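Plandolent Student Teams Pick, Carry and Pack Groceries in Robotics Class Final

FOR IMMEDIATE RELEASE

PLANDOLENT, December 18, 2021 – Students in the robotics class at Plandolent Technical College finished their fall term with a shopping basket challenge that asked each team to collect household goods, move them between wire baskets and set them down standing up. The event was open to families and to students from other programs at the college.

The class enrolled 31 students this term, working in teams on a single shared project. Every team used the same hand-held gripper tool and the same list of goods. A person holds the tool and closes its fingers on an item, and a camera on the tool records the pick from close up. The teams then use those recordings to train a small robot arm to make the same pick without a person.

Over the term the students recorded 497 picks. Each one was reviewed by a team other than the one that made it, and recordings where the item was dropped or the view was blocked were set aside and labeled. The labeled failures were kept, and two teams used them in their final reports.

The list of goods was chosen from things found in any kitchen drawer or pantry shelf. It included cans, tea boxes, sponges, paper bags of flour and boxed food wrap. Long, narrow boxes took the most class time. They tip easily, and a shiny surface can hide the printing that a camera needs in order to tell one side from another.

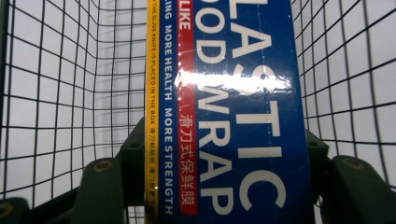
Page last changed: December 18, 2021

The box of plastic food wrap became the standard test for the class. It is tall when stood on end, its surface is glossy, and the large white letters on its blue front run sideways when the box is upright. Teams had to grip it between the two fingers and keep it upright between the wire mesh walls. One team wrote a program that used the yellow side panel as a guide to which way the box was facing. Another used only the outline of the box and ignored color.

Reflections were a problem for both methods. A band of glare across the front of a box can wash out letters, and early versions of the color program lost track of the item when this happened. Students tried moving the lamps, changing the angle of approach and adding more recordings made under bright light. The last of these gave the best results in class testing and was adopted by most of the teams.

The wire baskets brought their own trouble. Seen through the tool's camera, the grid lines of the mesh appear to bend toward the corners of the picture. Students spent two lab periods learning to correct for this before measuring distances. The lesson had been planned for the spring, and the instructors moved it forward after the first week of basket work.

For the final, each team had 10 minutes at the table. The arm had to find each item on a short list, lift it out of one basket and place it in a second basket. Points were given for a clean pick, for an item placed in the right position and for a written plan handed in before the run. Points were taken away if a person had to touch the arm.

Team Judutar placed first. Its arm moved all 6 items on its list and needed no help during the run. Team Tuletti placed second and received the award for best written plan. Its plan included drawings of the finger pads and a table of the grip settings used for each item. The other teams completed at least part of their lists, and all of them received credit for the course.

Parts for the arms were supplied at reduced cost by Đorđević Machine Works, a local shop that also cut the brackets for the gripper tools. The shop gave students a tour in June, before the fall class began, and will provide replacement finger pads for the spring term.

The spring course will continue with the same tools. Students will add soft goods, such as bagged bread and folded towels, and will be asked to work with fuller baskets in which items touch one another. Recordings from the fall term will be available to the new class, along with the labels and the notes made by the reviewing teams.

Registration for the spring course is open to all students at the college who have completed the introductory programming class. No earlier work with robots is required. Lab sessions are held in the afternoon, and tools are provided. Students who took the fall course may enroll again as project leads and receive separate credit.

High school groups that would like to visit the lab during the spring term should write to the robotics program office. Visits last one class period and include time to use the gripper tool.

About the Robotics Program

The robotics program at Plandolent Technical College offers day and evening courses in programming, machine assembly and automation. Courses are taught in a shared lab, and student reports are kept in the college library, where the public may read them during open hours.

Media contact: Robotics Program Office, Plandolent Technical College

###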